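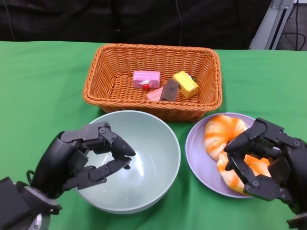 4. Clearing the table: what counts as done

4.1 The chore as people know it

When we first sat down to write this part of the study, we asked ourselves a very plain question: if a neighbour came round and offered to clear away the tea things, what would we expect to find when we came back into the kitchen? The answers differed more than we would have guessed. Hsiu-ying Yen wanted every item moved to its proper dish and nothing else disturbed. Welington Honorato was happy so long as nothing had landed on the floor. Most of the people we spoke with in Clelby fell somewhere between the two, and that gap between a fussy household and a forgiving one runs through all the results below.

Figure 3. Sorting task with toy food, two-handed arm pair. A basket of toy cake pieces stands at the back, an empty bowl at front left and a plate with two toy croissants at front right. The right hand is on one of the croissants; the left hand is over the bowl.

4.2 Setup

The layout in Figure 3 belongs to the group of tasks we call "shared dishes", where food has to travel between a basket, a bowl and a plate according to a short spoken request. We chose toy food for this group with some regret, as a real pastry flakes and squashes and leaves crumbs behind, and those are precisely the things that make the chore tiresome at home. A toy does let us repeat a trial with much the same objects each time, however, and it spared us a good deal of baking. Soft and crumbly foods are taken up separately in Section 6.

Requests were recorded by Marichka Harasym in her ordinary speaking voice, and she was asked to phrase them as she would to a member of her own family. We ended up with 30 distinct requests, some of them wonderfully vague ("could you pop the rolls in the bowl for me"). The system ran 900 trials in all, spread evenly over these requests. Before each one, the items were put back by hand, and we allowed their positions to drift a little from trial to trial, much as they would on a family table.

4.3 Scoring

Each trial received two marks. The strict mark was given only if the named items finished in the named dish and everything else stayed where it was. The household mark, which we borrowed with thanks from the earlier Cunley trials, allowed a neighbouring item to be nudged or turned over provided it stayed in its own dish. Tetsuya Hayashi and Jolanta Chmielewska marked every recording independently and talked through their disagreements afterwards, usually over lunch. They differed on 13 trials, nearly all of them to do with whether an item leaning on a rim could fairly be called "in" the bowl.

4.4 What we observed

The hands were at their best with a single item that had open space on both sides. Trouble came with items that touched or overlapped. Closing on one curved roll tends to drag its neighbour along, and the controller had no good way of telling that it was now holding on to two things. A person feels this straight away and gives a small shake or a sideways push with the little finger. We tried to coax something similar out of the Afridi grasp planner by adding a short pause and a second look after closing. It helped with the blocky shapes and made very little difference with the curved ones.

The glossy dishes gave us a smaller headache. Bright reflections on an inner wall were sometimes read as an object, and the hand would then wait politely for a space to clear that was already clear. Lowering the room lights cured most of this, though we would hardly ask a family to eat in the dark for the sake of their robot.

Our view, for this group of tasks at least, is that the machine can be trusted with a tidy table and still needs company at an untidy one. The household mark was consistently kinder than the strict mark, and we think it is the fairer guide to whether anyone would keep such a helper in the kitchen. Time is another matter, and we turn to it in Section 5.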